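Girkus 281 Stool Specimen Transport Kit

For enteric pathogen surveillance and cohort studies

Supplied by Sirusar
Catalog no. 281-40
Pack size: 40 kits

Overview

The Girkus 281 is a single-use kit for the collection and transport of stool specimens in community studies. It is intended for field sites where samples are collected at home and processed at a central laboratory. Each kit holds one specimen for nucleic acid testing and one for culture.

The kit is for research use only. Results obtained with it are not to be used for diagnosis or patient management.

Kit contents

Collection vial with spoon cap, 30 mL, no additive
Transport vial with Plurnetti buffer, pre-filled
Two pre-printed barcode labels, matched
Absorbent sleeve and secondary bag
Instruction card, pictograms only

Storage and stability

Store unopened kits upright at room temperature, out of direct sunlight. Specimens in Plurnetti buffer may be held at room temperature for up to 106 hours before extraction. Specimens in the plain vial must be refrigerated and cultured the same day. Do not freeze the buffer vial – the cap seal is not rated for it. 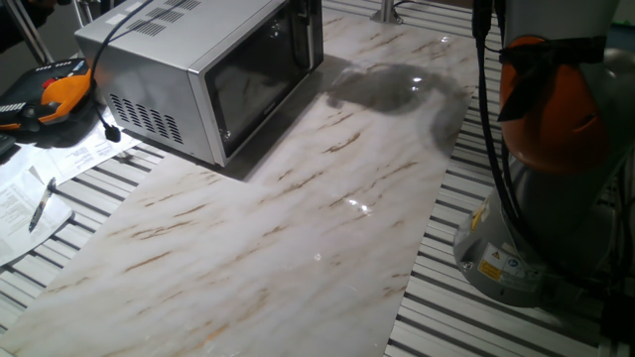 Plurnetti buffer may form a white precipitate when shipped in winter. Warm affected vials in a water bath at 37 °C and invert until the solution is clear. Do not heat vials in a microwave oven. Uneven heating deforms the cap thread and the vial will leak in transit. Vials that remain cloudy after 20 minutes in the bath should be discarded.

Work surfaces

Open specimens over a smooth, non-absorbent surface that tolerates chlorine disinfectant. Wipe down between specimens. The buffer contains a guanidine salt and must not come into contact with bleach; clean up buffer spills with detergent and water first.

Compatibility

The transport vial fits the Pärn rack (100 positions) and most bead-beating adapters for 2 mL tubes after transfer. Labels are readable by standard 1D scanners. An import template for sample lists is available on request.

Document history

Revised March 14, 2019. The holding time for buffered specimens was updated and the precipitate instructions were added. Kits packed before January carry the older card, which remains valid for collection but not for storage.

Contacts

Technical questions: Ramiro Arrieta, Assay Support
Bulk orders and study pricing: Aidan Cullinane, Accounts

Please quote the catalog number and the lot number printed on the outer carton.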